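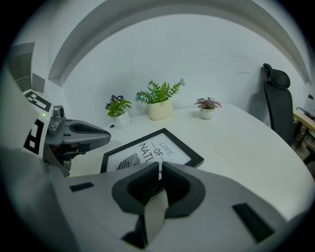 Section 4: Setting up the tribute page and the service webcast

By now you should have the family's file open in Flaltgate and the date of the service confirmed. If you haven't got that far, go back to Section 3, because half the buttons I'm going to mention stay gray until there's a confirmed date in the file. I spent most of a morning on that my first week, so I'm saving you the phone call.

I wrote this section for the people who sit at the front desk and the arrangers who help out on weekends. It covers the tribute page (the one with the notice, the guest book and the donations button) and the webcast from the Arrieta chapel. The Teststead chapel has its own equipment and its own section.

Before you start

You'll need:

- the signed consent form, with the family contact's name on it
- the wording of the notice, approved by the family
- one portrait photo, on paper or by email
- the name of the charity, if there is one
- the service code from the front of the file

CAUTION: Do not publish anything without the signed consent form. A yes over the phone doesn't count, even from a family we've known for years. Cousins sometimes hear the news from a web page before anyone has called them, and that is a terrible way to hear it.

Creating the page

1. In the family's file, click Tribute, then New Page.

2. Type the full name exactly as the family wants it to appear. Ask about middle names and maiden names. Ask about nicknames too! I've had a gentleman everybody in town knew as Buddy, and his own bowling team couldn't find his page.

3. Enter the dates of birth and death, then read them back against the file.

4. Paste in the notice. Flaltgate keeps odd spacing from emails, so paste it with Paste Plain and put the paragraph breaks back by hand.

5. Upload the portrait. If it's a paper print, scan it on the office scanner and give the original back in the cream envelope the same day.

6. Under Guest Book, choose Review First. The other choice is Open, and we don't use Open.

7. Under Donations, pick the charity from the list. If it isn't listed, leave the button off and put the mailing address at the bottom of the notice.

8. Click Save Draft. Don't click Publish yet.

Note: The draft link works for anyone who has it, so send it to the family contact and to no one else. It expires after 4 days and you can renew it from the same screen.

Getting the family's okay

9. Send the draft link with the short letter from the Templates folder. Change the greeting — it says "Dear Family" and I'd much rather you used their names.

10. Wait for an answer in writing. An email is fine, and so is a text, as long as you copy it into the file.

11. Make the changes, and if they touched a name or a date, send the draft again.

12. Click Publish. The page goes live right away.

Setting up the webcast

The chapel camera runs through the Nudach box in the cabinet behind the organ. It's a good little system, but it likes things done in order.

13. Turn on the Nudach box and wait for the steady green light. Blinking green means it's still looking for the network, and it can take a couple of minutes.

14. On the office computer, open Webcast and type in the service code.

15. Set the start time 20 minutes ahead of the service, so people watching from far away can get settled and call a grandson if the sound won't work.

16. Set the viewer limit to 50. If the family expects more than that, tell Ferdinand Mösli at least 2 days ahead and he'll raise it.

17. Choose Password On. Write the password on the family's card and in the file.

18. Go stand at the lectern and say a few sentences in a normal voice while someone listens in the office with headphones. Do this with the chapel doors shut, the way they'll be during the service.

CAUTION: The lectern microphone picks up the front row. Mute it from the office until the officiant stands up. Families talk among themselves before a service and those words belong to them.

Note: Some music can't go out over the webcast under our license. Check each song against the list taped inside the cabinet door. If one isn't on it, tell the family ahead of time that the sound will drop out for that song online. They'll still hear it in the chapel.

After the service

19. Click End Webcast first, then turn off the box. Doing it the other way around can lose the recording.

20. Check the guest book every morning and afternoon while the page is new. Approve the kind messages, and hold anything you're unsure about for Ferdinand.

21. When the family asks for a copy of the guest book, use Print Book and pick the large type. It comes out on both sides, so load the heavier paper (second tray) or the ink shows through.

Pages made before the January changeover still have the old guest book screen. The steps are the same, but Review First is called Hold.

Last updated 17/12/2018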